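Four burners, four pots

I keep telling myself I'm going to do a proper kitchen cleanout, and then I make tea instead. But June is always slow for me, so I finally went through every pot and pan we own. All of them! The oven drawer, the cabinet over the fridge, the box still taped up from when we moved to Pedcombe (yes, that box).

My rule was pretty simple. If it can't earn a spot on or near the stove, it goes. I have a plain white coil stove with four burners, and I'm never going to cook a five-pot dinner on it, so why was I storing enough for a church supper?

The blue kettle was never in danger. I use it every single morning and I love that color so much I'd probably keep it if it leaked. It lives on the back left burner and that's that.
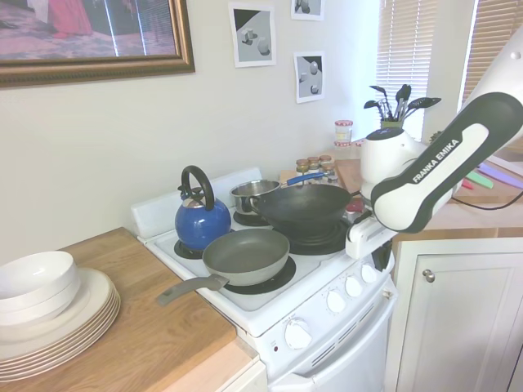
The gray nonstick pan stays too, because eggs. I do wish the handle were shorter. It sticks out over the counter next to the plates and I've bumped it with my hip more times than I'd like to admit. The little stainless saucepan with the blue handle is my oatmeal and leftover soup pot, and it makes me happy that it sort of goes with the kettle, even though I bought them years apart.

Then there's the big black wok. I went back and forth on this one. It hogs the front right of the stove and crowds everything near it, but it's the only thing I own that can hold a full head of cabbage, and we eat a lot of cabbage. So it stays, and I'm thinking of getting a wall hook for it. Soluvwood makes a nice looking rail, but it's $40 before shipping and I'm being stubborn about it.

The donate box ended up with two dented stockpots, a griddle I used once, and a fondue set (why?). Next up is the spice shelf, which scares me a little. If anyone has a good trick for cleaning drip pans without soaking them all night, please leave it in the comments!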